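Home | Kitchen | Laundry | Shed | Ask Us | Search

The tablecloth that never quite fits

Last updated 3 Nov 2018

Every household owns one tablecloth that fits and four that were bought with optimism. Ours came from the market at Skestuscombe, rolled up in a rubber band, and I measured the table for it by holding my arms out and walking carefully to the stall. You can imagine the result.

A cloth that is too small can still be used, and used well, if you stop trying to make it reach. Tugging it towards one side only gives you a long flap over somebody's knees and a bald strip opposite. Centre it, smooth it from the middle outwards with the flat of your hand, and let the table pad show at both ends as if you had meant it. A pad in a darker, plain colour looks like a border. A pad in the colour of old sticking plaster looks like a pad, so choose with that in mind when the time comes to buy one.

Do keep the pad, whatever it looks like. I took ours off one February to "let the table breathe" and have a white ring to remember it by. Furniture polish and 3 evenings of rubbing got it down to a faint moon, now covered by the fruit bowl.

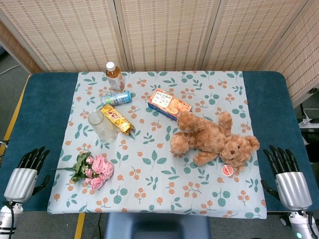

Leafy cloth over a teal pad, with tea, crackers and a bear to dinner.

Which brings me to clutter. A dining table is the first flat surface anyone meets with their hands full, and it fills up accordingly. My own rule is to clear by destination. Go round once for everything that belongs in the kitchen (bottles, glasses, packets, crackers), once for everything that belongs upstairs (soft toys, generally), and once for rubbish. Carrying a teddy to the sink and a tumbler to the bedroom is how things end up living in the airing cupboard for a year.

Some smaller points, collected the hard way:

Cans on their sides roll. Stand them up, even the ones you believe are empty, and especially on a cloth you have just ironed.

Put a loose lid back on its cup straight away or throw it out. A lid left on its own will outlive the cup, the cloth and quite possibly you.

Roses last longer in water than on the table. Trim the stems at a slant, strip any leaves that would sit below the waterline, and change the water every couple of days. If the vase is in the dishwasher, a tall glass will do.

Fruit and berry prints forgive jam. Plain white forgives nothing. For tea, blot at once with a dry cloth, rinse from the back with cool water, then wash as the label says. Rubbing just gives the stain a bigger house.

Press a cotton cloth while it is slightly damp and roll it round a cardboard tube instead of folding it. Ours lives behind the wardrobe, next to the one that fits, which I am saving for best and have used twice.

Filed under: Table & Linen, Tidying Up, Stains We Have Known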